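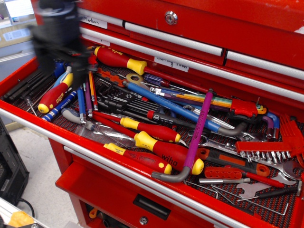

Korker's gripper over the hand tool drawer at the Illimby workshop

Korker is a tool-fetching robot arm built by members of the Illimby shared workshop in Pearce. It was started by Lorraine Tamihana, a retired machinist, and Hanyu Jia, who wrote most of its software. The arm works beside a red rolling tool chest and is meant to pick hand tools out of an open drawer and pass them to a person at the bench. The design files and parts list are free to download, and at least one copy has been built elsewhere.

Background

Illimby opened as a woodworking space and later added an electronics bench and a small metal shop. Tamihana proposed the arm after a wrist injury made it hard for her to dig through drawers with one hand while holding work with the other. Her first sketch was for a motorized tray that would bring whole drawers to the bench. Jia suggested leaving the chest alone and fitting an arm next to it.

The two worked on the project in the evenings, usually after 7 p.m., when the metal shop was closed. The first working version was shown to members in August.

Design

The arm is made from aluminum tube and printed joints. The base is bolted to a steel plate that slides under the bench, and can be moved by two people. Most of the motors were bought used. The wrist went through several versions, and the one in current use was machined by Tamihana from a solid block after the printed ones cracked near the screw holes.

The gripper has black fingers and closes under light spring force. A small motor works against the spring to open it, so a tool stays in the fingers if power is lost. The finger pads are cut from bicycle inner tube and are replaced when they wear smooth.

The controller is a secondhand desktop computer running a program called Nustach, which Jia wrote for the project. Nustach compares what it sees in the drawer with a set of stored pictures of each tool, picks a grasp point, and plans a path that keeps the wrist clear of the drawer front. The stored set held 2,478 pictures when the arm was first shown and was later increased to 2,910, mainly to add views of hex keys.

The parts budget was set at $200, not counting the computer. Tamihana has said the limit was passed when the wrist was remade.

Tool chest

The chest was already in use at Illimby before the project began. Some of its shallow drawers carry printed labels, among them "Markers" and "Cutting Tools." The drawer below "Cutting Tools" is the one used for most of the work on Korker. It has a black textured liner and holds a mix of Wiha screwdrivers, hex keys, wrenches, bit holders and scissors, with no fixed place for any of them.

Jia wanted to fit the drawer with foam cutouts, which would have made the grasping simpler. Other members objected that they would not keep to the layout, and the drawer was left as it was. Nustach was changed to choose whichever matching tool has the fewest others lying across it.

Known problems

Screwdrivers with thick handles are the easiest tools for the arm to lift. Thin hex keys are harder. The fingers tend to push them along the liner, and keys lying side by side are often read as one object. Keys clipped into a holder can only be fetched with the holder.

Clear plastic bags cause a different fault. Nustach sometimes treats a bag as part of the liner, and the gripper then presses down on whatever is inside. The arm stops when the motor load rises, and has to be reset by hand.

Korker does not open or close drawers. A second arm for this was drawn up by Jia but has not been built.

Use

Members may run the arm after a short lesson from Tamihana or Jia. It is switched off during open evenings. Returned tools are put back in the drawer by hand.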